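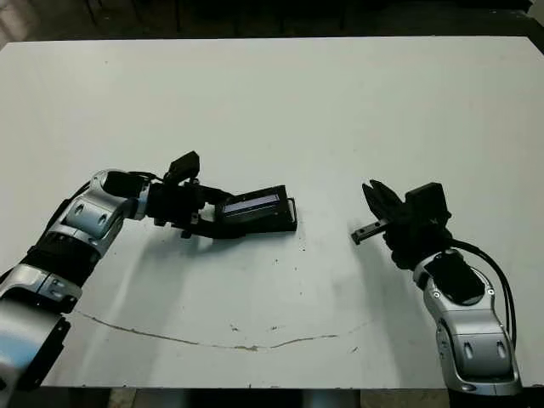

Wer entscheidet bei zwei Roboterarmen, welcher zuerst greift? In den meisten Programmen ein fester Eintrag in einer Konfigurationsdatei, den jemand vor Monaten gesetzt und seitdem nicht mehr angefasst hat.

Ich halte das für einen Fehler. Wer zwei Arme an einen Tisch stellt und die Reihenfolge fest verdrahtet, hat zwei einzelne Arme und einen Zeitplan. Bei Urkden haben wir lange so gearbeitet. Der linke Arm nahm auf, der rechte wartete auf ein Signal, und der Planer rechnete für jeden Arm so, als wäre der andere ein Möbelstück.

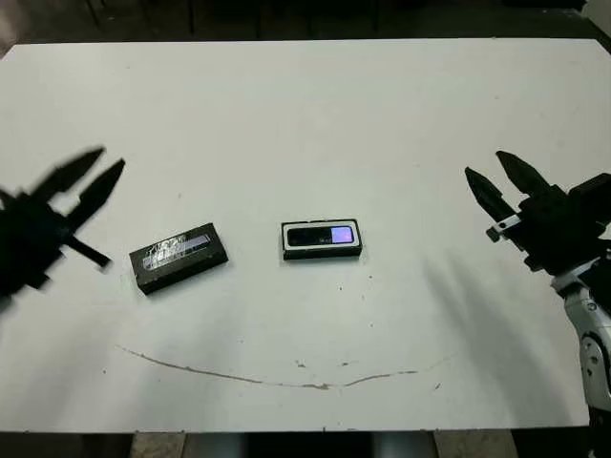
Meinung | Von Kerstin Magnusson

Zwei flache schwarze Gegenstände nebeneinander auf einem weißen Tisch, das klingt nach einer leichten Aufgabe. Für die Greifplanung ist es das auch. Schwierig wird die Zuteilung. Liegt ein Teil nahe der Mitte, können es beide Arme erreichen, und dann muss die Software abwägen: Wegstrecke, Handgelenkstellung, die spätere Übergabe.

Unser Planer Korker bekommt dafür 700 Millisekunden. Findet er in dieser Zeit keine gemeinsame Bahn, fällt er auf die feste Reihenfolge zurück. Fergal Fahy wollte das Limit streichen, ich war dagegen. Ein Planer ohne Frist verdeckt seine Schwächen, weil er irgendwann doch etwas liefert. Mit Frist stehen sie im Protokoll.

Das Protokoll ist für mich ohnehin der wichtigere Teil. In 160 Durchläufen im Juni gab es 25 Rückfälle, und fast alle hatten dieselbe Ursache – die geschätzte Lage des Objekts sprang zwischen zwei Bildern, und die Planung begann von vorn. Das ist ein Problem der Wahrnehmung. Gesucht haben wir es drei Wochen lang in der Regelung.

Ich würde heute zuerst ein Werkzeug bauen, das Kamerabild, Lageschätzung und Bahn auf einer gemeinsamen Zeitachse zeigt, und danach erst den Planer. Clodagh Duggan hat so etwas inzwischen geschrieben. Es ist hässlich und langsam, und ich benutze es jeden Tag.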